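4.2 Bagging task

Packing shopping is a chore most adults do without looking. We chose it for the second half of the study, run at the Tomoana site in April, as it needs two hands and a bag that will not keep its shape.

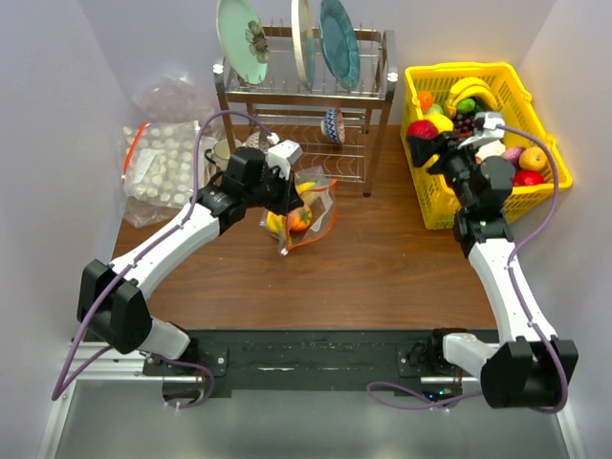
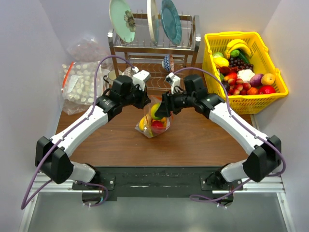
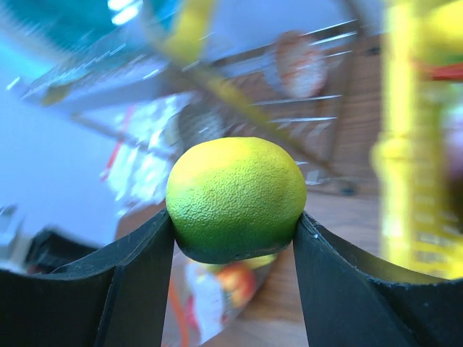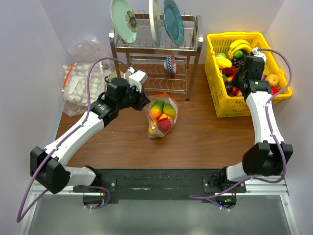 Figure 2. Bagging toy fruit with two arms.

Our main question was how much of the chore could be left to the machine. Across 600 attempts, the Wusska controller finished 74 without help. Most failures came at the bag and few at the basket. A single firm item such as the lime, pinched between two black fingers, gave little trouble once held. The clear bag in the middle of the table was harder, and the arms often closed on plastic and fruit together. Whitelaw and Pryor scored each attempt separately and disagreed on 2. We would not yet call the system ready for a kitchen or a packing bench. The plates in the rack were left out of scoring and are treated in Section 4.3.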